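Penden Tabletop Arm review: can it tidy up yet?

Reviewed by Catriona Mowat

Home robot makers have been promising help with the chores for years, and most of what has reached buyers so far vacuums floors. Penden's tabletop arm is one of the first I have tried that claims to pick up ordinary clutter and put it somewhere. It costs $1167 and arrived in November. I used it for 19 days.

What you get

The kit is one arm, a two-finger gripper, a clamp base, a camera mast and a power supply. The clamp fits tables up to two inches thick. Setup took me most of a Tuesday evening, and the larger part of that was calibration. You put the printed card in each corner, press the button, wait, and do it again. The app walks you through it clearly enough, but it logged me out twice and lost the third corner both times.

The arm weighs more than I expected. If you live alone, get someone to hold it while you tighten the clamp.

How it does

The main job is called Clear Table. You show it a bin or a box, tell it that is the target, and it works through whatever it finds. Over the whole test I logged 529 pick attempts. It got the item into the box on the first try in almost 80 percent of them, which is better than I would have guessed and still not good enough to walk away from.

Boxes with firm sides are easy for it. So are soft toys, since the fingers sink in and hold. Cups are fine one at a time. A stack of paper cups is treated as one tall thing, and if it grabs too high you end up with one cup in the gripper and the rest on the floor.

Thin metal is where it struggles. It made eleven tries at one teaspoon before I moved the spoon myself. Clear packaging is almost as bad. The camera sees what is inside the plastic and the fingers close in the wrong place.

Speed is the other problem. A table I can clear in a minute took it just under fourteen.
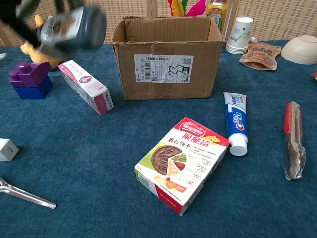

It also has no idea what belongs with what. Toothpaste goes in with the snacks, and a spoon goes in with the toys, unless you set up rules for each kind of item in the app. I made six rules and got tired of it. Plusbridge sells a sorting add-on that is supposed to handle this, but it needs a monthly plan and I did not test it.

Compared with others

I used a Baxter at a packaging shop I worked in years ago, and that was a big two-armed machine meant for the shop floor. The Penden is much smaller, easier to teach and better with odd shapes. The Jultum arm is closer in price and quieter, but its gripper opens only wide enough for a soda can.

Noise is acceptable. You can hold a conversation next to it - I would not run it during a phone call.

Should you buy it?

If you have trouble reaching or gripping, and a table that collects things all day, it may already be worth the money. Ask for the rubber finger pads, sold separately. For everyone else I would wait for the next version. Returns are free for 30 days, and you will need to keep the foam inserts.

Rating: 3 out of 5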